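Skisau Town Council – notes from the meeting of 08/10/2024

I took the minutes again, so blame me for any typos! We started five minutes late because the side door was locked.

1. Mayor's absence
Songül Dursun chaired. She told us the mayor is still in the hospital at Medon and is breathing on his own, which got a big sigh from the whole table. He won't be back before November, so she stays on as acting mayor until then. I moved that we send a card and flowers, all in favor.

2. Flu shot clinic
The county is giving us 200 doses. Taşdemir Pharmacy will run the clinic in the school gym, and I said I'd do the flyers (around 3000 households, so I'm going to need help folding).

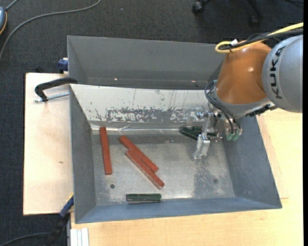 3. Public comment
A man from Ploteck Road asked who signs the checks while the mayor is out – Songül does, with the clerk. He also wants the streetlight fixed. So do I, it's my street too.

Next meeting is same room, same time.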